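Gripper swap on the KUKA, part two

23 September 2024

Back on the bin this week. In August I ran the Durside two-finger gripper through 880 picks and was unhappy with how it handled cloth. Dorottya Gulyás suggested longer fingertips before I gave up on it, so I printed a set and repeated the test with the same objects.

Results so far, short tips versus long:

Hard toys: no real change. Cycle time is up to 4 per cent slower with the long tips, mostly from the cautious approach near the walls.

Soft items: much better. Fewer double attempts, and the cloth now comes up on the first close more often than not.

Corners: worse. The wrist runs out of room before the fingers get there, and the planner gives up. Jenő Gál reckons a steeper approach angle would fix it. I haven't tried that yet.
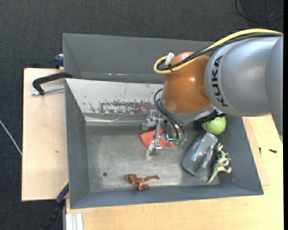

Gripper over the red cloth, green ball in the rear corner.

Cable routing is still the weak point. Anything past 13 degrees of extra wrist roll puts tension on the loop, so I've capped it in the controller for now. Log files are on the Sastden page if anyone wants the raw colour-coded plots.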